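Chapter 7
Email Newsletters and the Mailing List

By the end of this chapter you should be able to:
explain the difference between permission and a purchased list
set up a sign-up form that asks for no more than it needs
plan a sending schedule a small business can keep to
read the basic figures from a mailing and decide what to change

7.1 Why email still matters

A business that depends on other people's platforms has little say in who sees its messages. A post may reach most of its followers one week and very few the next. A mailing list works differently. The business holds the addresses, chooses the day and writes as much or as little as it likes. Messages can still land in the junk folder, and people can still ignore them, but the list itself can be moved from one sending service to another.

For this reason many small firms treat the newsletter as the centre of their marketing and use everything else to bring people to it. A leaflet, a shop counter and a web page can all carry the same invitation to sign up.

Throughout this chapter we follow one firm, Fikau, which sells household goods online and from a single shop. Its owner, Folasade Haruna, began collecting addresses on paper slips beside the till. By the end of the first year she had 1105 of them, held in a spreadsheet with no record of when each person had joined or what they had agreed to receive.

7.2 Permission

Permission means that a person has asked to receive your messages and knows what kind of messages they will be. Someone who buys a kettle has not, by that act alone, asked for a weekly letter. The rules on this differ between countries and change from time to time, so check the current guidance where you trade before sending anything.

Good practice goes a little further than the law in most places. A sign-up form should say who is writing, how often, and what about. Many firms also send a short message with a link that the reader must click before being added to the list. This is called confirmed opt-in. It makes the list smaller, and it keeps out mistyped addresses and people signed up by someone else.

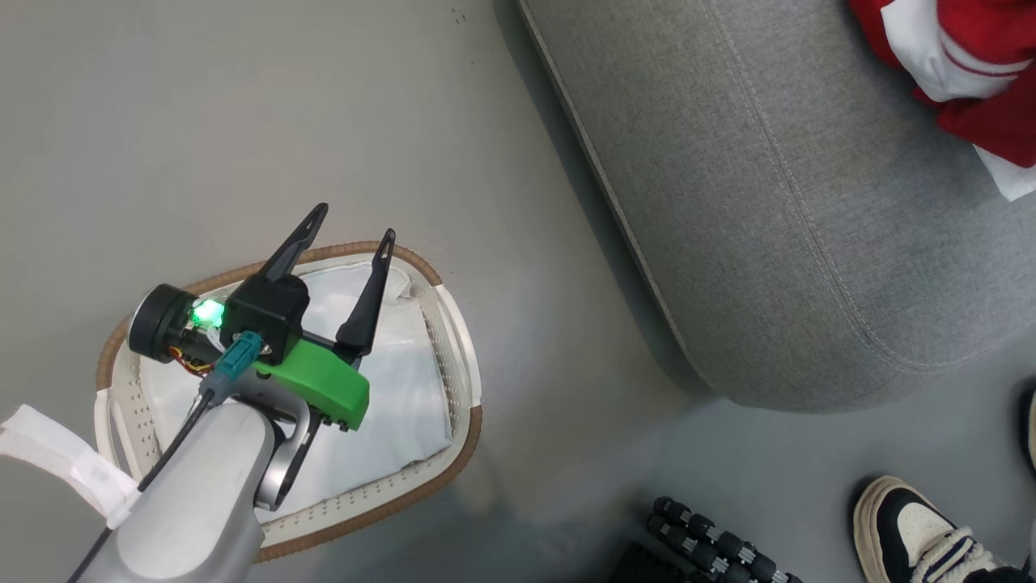
Haruna wrote once to every address in the spreadsheet, explained what the newsletter would contain and asked each reader to confirm. Fewer than half did. She deleted the rest. At the time this felt like a loss, but the remaining readers opened far more of what she sent, and complaints stopped.

Bought lists should be avoided. The people on them have not heard of you, many of the addresses will be out of date, and a high number of complaints can lead your sending service to close the account.

7.3 The sign-up form

Ask for the email address. Ask for a first name if you intend to use it. Every further box gives the reader a reason to leave the page. Fikau's first form had boxes for a telephone number, a postcode and a date of birth, none of which was ever used. When these were removed, sign-ups rose from 29 in one month to 31 in the next, too small a change to prove anything on its own, though the shorter form was kept because it was also easier to look after.

Place the form where people already are – at the foot of each page, on the order confirmation and on the contact page. A box that covers the whole screen the moment a visitor arrives may collect more addresses, but it also sends some visitors away, and that second group is hard to measure.

7.4 How often to send

Choose a schedule that you can keep in your busiest month. A monthly letter that always arrives is better than a weekly one that stops in August. Fikau settled on one letter a month, with an extra one before each seasonal sale, and prepared 3 issues in advance so that illness or a late delivery would not leave a gap.

Key terms

Confirmed opt-in: a sign-up that counts only after the reader has clicked a link in a message sent to the address given.
Open rate: the share of delivered messages recorded as opened. Some mail programs open messages automatically, so treat the figure as a guide.
Click rate: the share of delivered messages in which the reader followed at least one link.
Bounce: a message that could not be delivered. Remove addresses that bounce repeatedly.

Section 7.5 looks at subject lines and compares the approaches taken by two other firms, Dostach and Jorov.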